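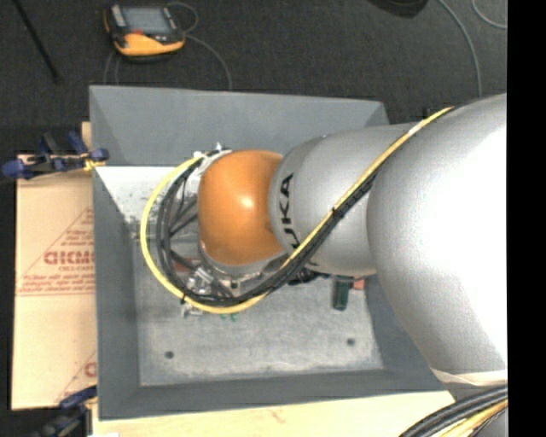 Section 4: First charge and day-to-day use of the Holloway solar panel and hub

Okay, you've got the panel out of the bag and the hub is sitting on your kitchen counter. This section takes you from there to a phone that's filling up off the sun. I wrote it after setting up my own Holloway on a rental balcony in Dromness (second floor, faces the wrong way, full of tomato plants), so some of what's in here is stuff I had to figure out myself. Last revised January 2026.

If you skipped Section 3, go back and check that the hub's slide switch is set to OFF. I'll wait.

Before you plug anything in

1. Charge the hub from a wall outlet first. All the way, until the four lights stop blinking and stay on. It ships partly charged, and the meter reads all over the place until it's been full once.

2. Use the short gray cord that came with it. I tried a long one from my junk drawer and the hub charged so slowly I thought it was broken.

3. Leave it on a hard surface while it charges. The couch is not a good spot, and neither is the bed.

Caution: If the case feels too hot to hold your palm against, unplug it and let it cool before you do anything else. If it's swollen or smells sweet, don't charge it again. Take it to a battery drop-off and write to us about a replacement.

Setting up the panel

4. Unfold the panel all four sections. Three out of four won't give you three quarters of the power, by the way! The sections are wired together in a string, so one folded under drags the rest down with it.

5. Pull out the two kickstands on the back and lean the panel toward the sun. You don't need a protractor. Hold a pencil straight out from the panel face and tilt until its shadow is as short as you can get it.

6. Run the panel cord to the round port marked IN. Push until it clicks. It's a firm click, and the first few times it'll feel like you're forcing it.

7. Slide the switch to SOLAR and give it a minute. The sun light on the front comes on green for good input and amber for weak input. No light at all means go to the notes below.

Note: Keep the hub itself in the shade. The panel loves the sun and the battery hates it. I tuck mine behind a flower pot, and Tarık Taşdemir, who tested these on his boat, keeps his inside a small cooler with the lid cracked and no ice.

Plugging in your stuff

8. Start with one thing, preferably your phone. Wait for its charging symbol, then add the next one.

9. Put laptops on the port with the blue ring. The other two ports will accept a laptop cord, but you'll get a trickle, and some laptops just ignore it.

10. For tiny things like earbuds or a fitness band, hold the side button for three seconds to turn on low-draw mode. Without it the hub decides there's nothing connected and shuts itself off, usually right after you walk away (ask me how I know).

Caution: Don't run a coffee maker, hair dryer or space heater off this thing, even through an adapter. It isn't built for that, and the overload fuse is inside where you can't get at it.

If the sun light won't come on

Look for shade first. A railing, a clothesline or one leaf across a section is enough to do it. I lost a whole morning in October to a strip of shadow from the gutter.

Then reseat the cord at both ends. If there's still nothing, hold the switch on RESET for a slow count of ten and start again from step 6.

If you're using the Budville extension cord, try it without. It's a good cord, but the older ones with the square collar don't seat all the way in our port. Ilgın Kahraman on the help desk keeps a bag of the newer collars and will mail you one free if you ask.

Putting it away

11. Switch to OFF, unplug the panel, then unplug your devices.

12. Wipe the panel with a soft damp cloth. Skip the glass cleaner.

13. For storage longer than a month, leave the hub at two lights and check it every so often. Spare cords and feet are listed in Section 7 under part 106 and part 541.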